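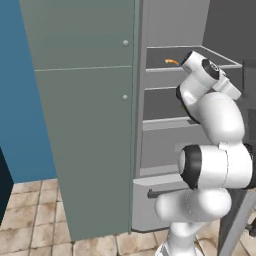

Wanddale kitchen, top shelf reach, simulated.

Feletau's fridge task was called solved in December. We reran it and logged 8 faults, most of them the arm stopping dead near the shelf with no error code. The vendor note blames "contact settings" – maybe. 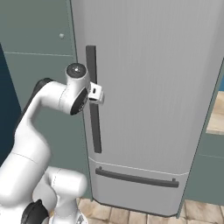 Run 1339 is the one I'd ask Shehata about. The log says the force limit tripped, yet the summary still scores it as a pass. I wouldn't put this near a real door yet.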